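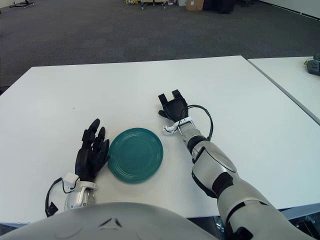 Ledesma dinner plates, the green ones. Had ours since April so this is a proper go at it, not a first week gush. Writing this fast as the potatoes are on.

Short version. Good plates, bit heavy, glaze marks more than I'd like, would buy again but not the bowls. Four stars if I gave stars.

Bought them from Stevier in the end. Looked at the Flasudix set first, which is cheaper, but the Flasudix ones have a really deep lip and I can't be doing with cutting meat against a wall. Also looked at Celiseo. Lovely, thin, far too posh for us, and you can't get singles if one breaks. That last bit decided it. Ledesma will sell you one plate. More firms should.

**Delivery**

Fine. Came in a box inside a box with shredded paper that I am still finding behind the radiator. One side plate had a chip on the foot, Stevier sent another without asking for it back, took 2 weeks. So now we've a spare side plate with a chip. It lives under the basil.

**Size**

Check your cupboard!! I didn't. The dinner plates don't go in our wall cupboard with the door shut, we're out by a finger's width. They now live in the drawer under the oven, which means bending down. Annoying if you've a back like mine. The shop page does give the measurement, so my own fault, but it's right at the bottom under the washing stuff.

Dishwasher, they fit the bottom rack but only if you leave every other slot. Eats up space. On a roast day that's a second load.

**Weight**

Heavy. Not stupid heavy, but a stack of them is a two-handed job and my mum won't carry more than one. Upside is they don't skid about when you're cutting something. And they hold heat. Warm them in a low oven and the gravy's still all right when you go back for seconds. Don't microwave them for long though, the plate gets hotter than the food does. Learned that with beans.

**The glaze**

Right, the main moan. Knife marks. Grey scratchy lines, showed up within a month or so, mostly in the middle where you cut. They're not real scratches, it's metal off the knife, and they do come off with bicarb paste and a bit of elbow. But you have to do it. I do it every few weeks, when I remeber. Cheap knives are worse. Our old canteen set marks like a pencil, the newer ones hardly at all.

Saodah Majimbun had the same plates before me and told me about the bicarb. She also says never use the green scourer and she's right, I did one plate with it and it's gone dull in a patch. Her set's had a couple more years than mine and still looks decent, so that's hopeful.

The rings round the edge. Nice to look at, pain with egg. Dried yolk gets down in there and the dishwasher just bakes it on. Soak or use a brush. Same with weetabix, obviously, though who's eating that off a plate. (My son.)

Tomato stains: none. Curry: none so far, and we've tried.

**Chips and breakages**

One gone. Veikko Halonen from next door dropped it on our kitchen tiles at a birthday do and it went in three big bits, no splinters, so easy to clear up. He bought us a replacement, very decent of him. The new one's a touch bluer than the rest. Different batch I suppose. You'd only notice with them side by side but I notice every time.

Otherwise a tiny nick on the rim of one, from the tap. Pasta on that one still, it's fine.

**The bowls**

Skip. Too shallow for soup, too steep for salad. They wobble on the foot as well, two of ours anyway. I've gone back to the old white ones from the supermarket and they look perfectly ok next to the green.

**Money**

Paid around £200 for the lot, plates, side plates, bowls. Felt like a lot at the time. Still does a bit. If I did it over I'd get dinner plates and side plates only and put the rest towards decent knives, then there'd be less scrubbing.

Worth waiting for the Stevier sale if you can. Mine wasn't in it, the week after was. Typical.

**Would I get them again**

Yes for the plates. Food looks good on them, expecially anything pale, mash, fish, eggs. Salad less so, green on green. Kids like them, visitors ask where they're from, they've survived us so far. Measure the cupboard.

Edit: someone asked about the oven. Low heat only for warming, that's what the leaflet says and I've not gone past it. And no I haven't tried the mugs.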